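Turnstead Santa Tracker, Help Desk
Ticket 400: Sleigh freezes over the Indian Ocean on test night
Status: Resolved
Opened 5 October 2020 by Eun-ji Hyun

Hi all! First full dress rehearsal of the holiday tracker tonight, and what a fun one (the new reindeer sound effects are wonderful, by the way). We did hit a snag. The sleigh leaves the North Pole right on schedule, crosses the Pacific, and then parks itself over open water for 18 minutes while the gift counter keeps climbing. Reloading the page puts it back at the Pole.

Tried so far: two browsers, a phone, cleared cache. Same spot every time.

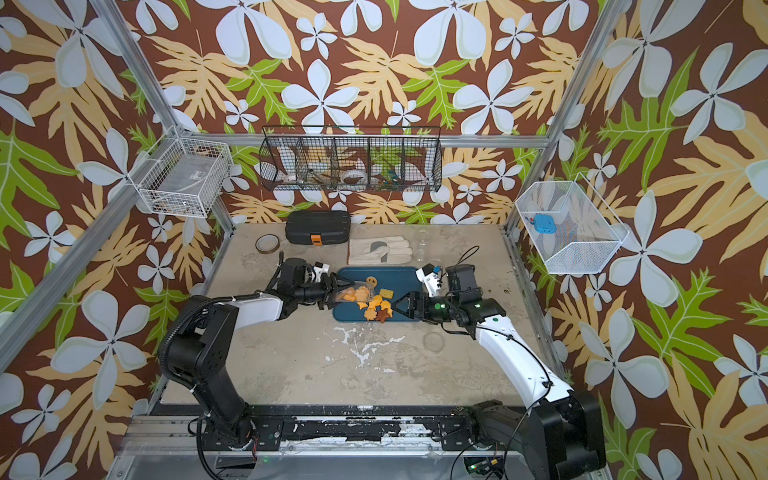

Does the phone hotline read from the same position feed as the map?
The hotline has its own copy of the route, loaded once at the start of the night, so callers will hear the correct city even while the map is stuck.

Great news for the phone crew! I called in to check and got Madagascar, right on the dot. So the route itself is good, and I went digging in the map log. The feed from Cekuveck drops at stop 3 and the map never asks for it again.

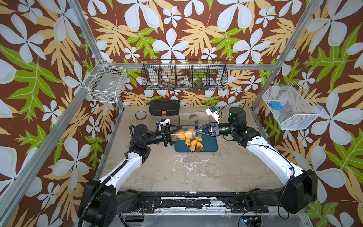
Vidar Vik: Love this kind of bug! The map gives up after 5 failed requests, and we set that limit back in August when the route was much shorter. I've raised it and added a reconnect on the Kramer server. Please clear the saved route before you run it again, or you'll get the old behavior.

Cleared it and started over from the Pole. Sailed straight past the bad spot, then on over Africa and up into Europe without a hitch. I may have cheered at my desk!
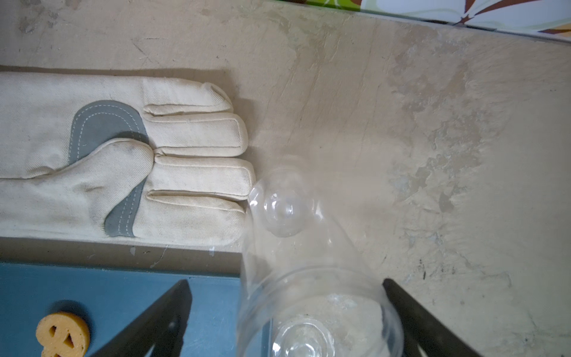
Vidar added that the reload problem was separate: the page was throwing away the start time, and he had fixed that in the same update.

Confirmed, a reload over Norway now stays over Norway. Closing this one. Next up is the Spanish version of the countdown, new ticket coming tomorrow!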